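Bronville Household Paint Color Records – Data Card

Summary

The Bronville Household Paint Color Records list interior wall colors reported by residents of Bronville and Golstead. The collection holds 1271 records in a single comma-separated file, with 19 columns. It is maintained by the Pelletier Archive and is intended for the study of local color naming and decorating habits.

Source of the records

Records were transcribed from paper forms that residents returned by mail. Each form asked for the room, the name of the color in the resident's own words, the finish, and the decade in which the wall was last painted. Spelling was kept as written.
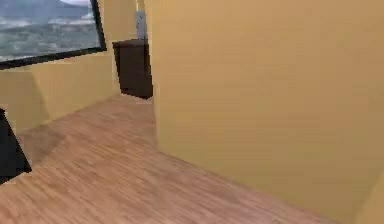

Color names were then matched to a fixed list of 101 standard terms. Names that fit more than one term – "straw" and "putty" are frequent cases – carry both, separated by a semicolon. The original wording remains in the column named color_reported.

Known limitations

Kitchens and living rooms are over-represented. Rented homes in Golstead returned few forms, and comparisons between the two towns should be made with care. The finish column is blank where the resident left the question open.

Changes in version 2

Duplicate forms were removed in November. Room names now follow the Ninalon room list, and the former column "notes_b" has been merged into "notes".

Contact

Corrections should be addressed to Gunnel Boström, Records Office, Pelletier Archive, with the record number in the subject line.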